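From: Ruaridh McIver
To: Arkach Breadmakers list
Date: August 28, 2022
Subject: Re: rye starter goes sour too fast

Hello all,

Thank you for the kind answers in June. I kept them in a folder and have now read them again, because the same trouble came back with the new flour. I quote the message I am answering:

> My starter smells like vinegar already in the morning, and the loaf
> is flat and wet inside. I feed it every evening with the Kovcombe
> dark rye. I did not change anything except the bag. Does somebody
> else see this with the new bags?
> Ritchie

Ritchie, I see the same. I bought the same flour and for 2 weeks my bread was heavy like a brick. I think the new flour is ground finer, so the starter eats it more quickly and is hungry long before the evening. I began to feed it also in the morning, with a smaller spoon of old starter, and the smell became mild again after a few days.

My notes are on paper, and I will type them for the list when I have an evening free. I do the mixing in the kitchen and the writing in the small room next to it.
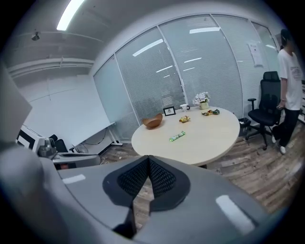

How much old starter should I keep when I feed two times in a day?

Keep one spoon, and throw or bake the rest. With more than this the sour smell returns by noon, at least in my warm kitchen. In winter I would keep two spoons.

For the dough I now use 342 grams of water, and I add the last 126 grams of rye only after the first rest. My wife prefers the crust darker. I leave the loaf in the oven until the bottom sounds hollow when I knock on it.

One more point about the tins. The old Tavura tin has straight sides and the bread comes out without a fight. The newer one is wider on top and I must oil the corners well. If somebody wants to sell an old one, please write to me off the list.

A wooden bowl is good for flour, but I would not let a wet rye dough rest in it. It sticks, and then you must scrape. 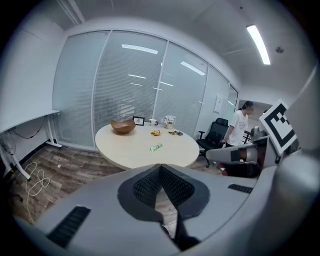
FEEDING TIMES I USE NOW

Morning, before coffee: one spoon starter, three spoons rye, three spoons water.
Evening, after supper: the same again.
Night before baking: double the flour and water, cover with a plate.

Ritchie, please write how it goes with your next loaf.

With best regards,
Ruaridh

Arkach Breadmakers list | Contact the list owner | Messages are copyright of their authors | Back to top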